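How Do Sailors Know Where They Are?

Imagine you are on a sailboat in the middle of the sea. There are no street signs and no houses. There's just water, all the way around you, in a big blue circle! So how does the skipper know which way to go?

Let's start with the compass. A compass has a magnet inside, and the magnet lines up with the Earth's own magnetic field. That means one end always points toward north (well, very nearly north). Turn the boat any way you like and the compass keeps pointing the same way. Amazing!

Next comes the chart. A chart is a map made for boats. Land maps are full of roads and towns, but charts are full of numbers that show how deep the water is. They also show rocks, sandbanks, lighthouses and wrecks. If you ever get the chance to look at one, see if you can find a wreck!

Now for the really fun part. Long before satellites, sailors worked out their place on the chart with just three things: their direction, their speed and the time. It's called dead reckoning, which sounds spooky but isn't.

Try it yourself. The sailing boat Lalidine leaves the harbor at Ulham and heads due west. She moves at six knots. A knot is one nautical mile every hour, and a nautical mile is a bit longer than the mile you know from car trips. How far has she gone after two hours? Six plus six makes 12 nautical miles! Her skipper, Janaka Sivakumar, measures 12 miles west of Ulham on the chart, draws a small pencil cross, and writes the time next to it.

And what if Lalidine is going all the way to Bremach, 42 nautical miles away? At six knots that takes seven hours. Better pack sandwiches!

Of course, the sea likes to push boats around. Wind can shove you sideways, and the tide can carry you along like a moving walkway. Good sailors add these pushes to their sums, and then they look for something they know, like a lighthouse or a church tower, to check their pencil cross. 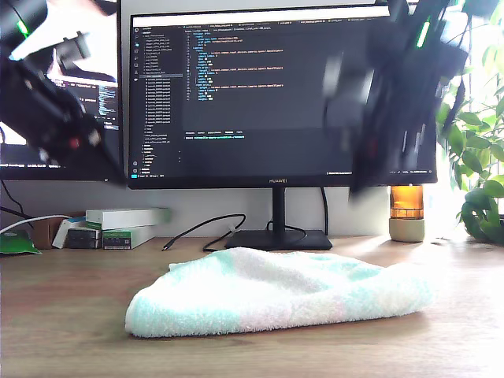 Why do sailors still learn this when they have GPS?

Electronics can stop working at sea, and a compass, a paper chart and a pencil don't need a battery. Lots of skippers use both and compare the answers.

Arnaldo Figueiredo, who teaches young sailors at Ulham, gets his class to guess their position before anyone looks at the screen. The closest guess gets to steer home!

You can play this on land too. Next time you're on a long car ride, ask the driver how fast you're going, and note the time. Work out how far you'll be in half an hour, then watch for the signs and see how close you got.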